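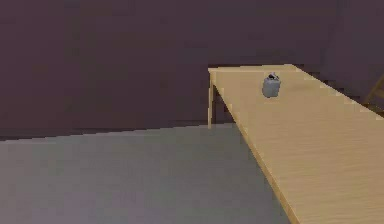 Getting an old cassette player ready to sell

Several of you have written to ask what to do with the portable cassette players that keep surfacing in closets and moving boxes, and whether there is any point in trying to sell one. Yes, there is, and the prices have been creeping up since we last wrote about them! Most of what comes across the counter here at Prostine could have fetched more with an evening's attention before anyone took a picture of it. I'll get to the insides in a moment, but let me say a word about backgrounds, which get forgotten. A silver player on a flowered tablecloth looks like yard sale leftovers, and the same player on a table with a plain dark wall behind it, like that purplish-brown one with no shelving and nothing hung on it, looks like something a person has taken care of. The buyer's eye goes right to the player. If your walls are white, a bath towel in a dark color over the back of a chair will do the job nicely.

Now for the player itself. Start with the battery door, before you so much as press a button. Old alkaline cells leak, and they leak worst in the machines that people put away meaning to come back to. If you find a white or bluish crust on the springs, take the dead cells out with gloves on, dab the contacts with a cotton swab and a little white vinegar, then go over them again with rubbing alcohol and let everything dry overnight. A light crust comes off easily. If the spring has gone thin or snaps when you touch it, stop there and say so in your listing, and sell the player for parts. There are plenty of people who want parts, and they are cheerful buyers on the whole.

Next comes the belt, and I'm afraid the belt is where most of the heartbreak is. It's a small loop of rubber that carries the motor's turning over to the wheels that pull the tape, and it doesn't care whether the player was used every day or never left its box. Rubber gets old. Sometimes it has only stretched, and the music comes out slow and a bit seasick. Other times it has turned to something like black tar, and you'll hear the motor humming along happily with nothing moving at all. Feng-yi Ng, who does our bench work, changed 58 belts last year and says that the tar ones take three times as long, what with all the wiping. Please don't put the new belt on until every trace of the old one is gone from the pulleys. A smear the size of a pinhead will make the tape flutter, and then you have to open the thing up all over again.

While you are in there, clean the tape head and the little rubber roller that sits beside it. Alcohol on a swab is fine for the head. For the roller I like barely damp swabs, turned gently as you go, and I stop when they come away clean. Put in a tape you don't love for the first test — I keep an old language course for this purpose, and can by now order lunch in Portuguese with great confidence.

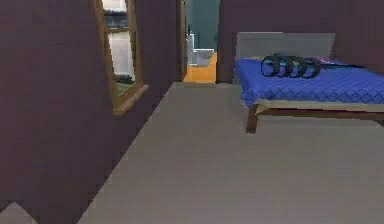
Then listen all the way through one side with headphones on, and write down what you hear as you hear it. I mean this quite seriously. People test for ten seconds, decide all is well, and put "works great" in the listing, and then the buyer finds that the left side drops out whenever the volume wheel is touched. A scratchy volume wheel is usually just dust, and a short puff of contact cleaner followed by turning the wheel back and forth a good many times will often bring it around. Try play, stop, fast forward and rewind separately, and try rewind near the end of a tape as well as in the middle, when the load on the motor is different. Try the radio if there is one. Try the headphone jack with a bit of a wiggle. If one button doesn't work, it is no great shame, and a buyer who only ever presses play may not mind in the least as long as you have told them.

We had a nice lesson in this last month. Urmas Priedītis brought in a Teneo his aunt had bought new in Oral, still in its slipcase, with a rewind button that did nothing whatsoever. He had it listed online at $70 with no mention of the button, and had been getting questions but no takers. We rewrote the listing together at the counter. The button went in the very first line, followed by the new belt and the cleaned head, and then a sentence or two about the aunt, since I think people enjoy knowing where a thing has been. He raised the price a little while he was at it, which I thought was brave of him. It went for $97 to a gentleman who said he always turns the tape over and fast forwards instead.

On grading, a gentle plea. "Mint" means it has no marks on it, and very few things that have lived in a coat pocket are mint. We use plain words on our own shelf tags: clean, worn, and rough, with a line underneath saying where the wear is. If the lettering has rubbed off around the play button, say so. If there's a name scratched inside the battery door, say that too, and take a close picture of it by a window in the daytime with the flash turned off. Flash on shiny plastic hides small scratches and invents large ones.

Packing deserves a longer item than I have room for, so I'll just say this much. Take the batteries out, take the tape out, and close the lid over a folded piece of soft paper so that it doesn't rattle against the head on its way across the country. Tape the battery door shut with something that peels off cleanly. I have spent more of my life than I'd like scraping brown packing tape off battery doors, and the door is always the piece that's impossible to replace.

If you would rather not go poking about with a screwdriver yourself, Feng-yi is holding a belt and head cleaning evening at the Dundale shop in March, and there are 7 places at the bench. Bring the player, whatever batteries it takes, and a tape. We have belts in the common sizes and will measure the odd ones while you wait. Let us know by Feb 28, 2020 if you'd like a place, either at the counter or by replying to this newsletter, and do tell us the make and model when you write so we can look for a belt ahead of time. Players with a built-in recorder are welcome too, though they can be fiddly, and you may have to leave yours with us for a few days.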